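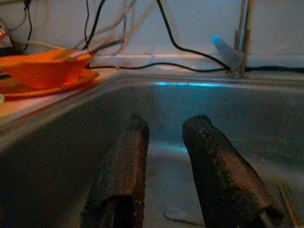 Korletey is a little collection of soup and stew recipes, kept as plain text files so that anybody can read them, print them, or feed them into whatever meal planner they happen to like. I started it in September, when the squash began piling up on the porch in Dreddale and I was tired of hunting through three notebooks for the same lentil soup. Most of these recipes begin with washing a good heap of vegetables, and for that I'm very fond of a plain stainless steel basin with nice rounded walls, which is easy to wipe out between the leeks and the potatoes (leeks hold more grit than you would ever believe!). Everything after that happens on the stove, slowly, with the lid on.

Home | Recipes | Ingredients | Changes | Contact

Print this page | E-mail this page

# Korletey: soups and stews in plain text

Last updated Dec 11, 2019

## What's in it

There are 173 recipes in this release, and 53 of them have no meat or dairy at all. The rest run from chicken and barley to a beef stew that takes most of an afternoon and makes the whole house smell wonderful. I've cooked every one of them at least 2 times in my own kitchen, and a few of them (the split pea, mostly) far more often than my family would have chosen.

## How the files are laid out

Each recipe is one file in the `recipes` folder, named after the dish. Inside you'll find these fields:

- `title`: what we call it at home
- `serves`: number of people, assuming bread on the side
- `ingredients`: one per line, amount first
- `steps`: one per line, in cooking order
- `keeps`: days in the refrigerator
- `freezes`: yes, no, or "sort of"

"Sort of" mostly means potatoes. They go grainy in the freezer, but if you mash a few against the side of the pot when you reheat it, I think you'll be perfectly happy with supper.

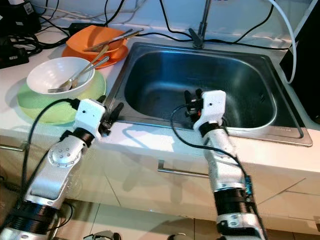

Amounts are in cups and spoons, with grams added wherever I remembered to get the scale out. If a line says "a handful," please trust your own hand. Salt is always listed last, and I've kept it on the low side, so do taste before you serve and add more if it needs it.

## Using it with Nasevport

Nasevport, the meal planner, reads the folder as it stands. Choose "Add a folder," point it at `recipes`, and give it a minute. Shopping lists work well, except that it treats "celery" and "celery stalks" as two different things, so you may come home with more celery than you meant to. (There is a cream of celery in the collection for just that situation.)

## Known problems

- 31 recipes are missing the `keeps` field. I'm filling these in as I cook them again this winter.
- The Hosau fish stew lists two kinds of paprika but the steps only mention one. Use both, the smoked one first, with the onions.
- Cooking times for dried beans depend a great deal on how old the beans are. Start early and keep the kettle handy.

## Sharing and corrections

Please copy, change and pass along anything you like. If you find a mistake, or your grandmother did it better, send me a note through the Contact page and tell me what you changed. I'm especially short on cabbage soups.

Print this page | E-mail this page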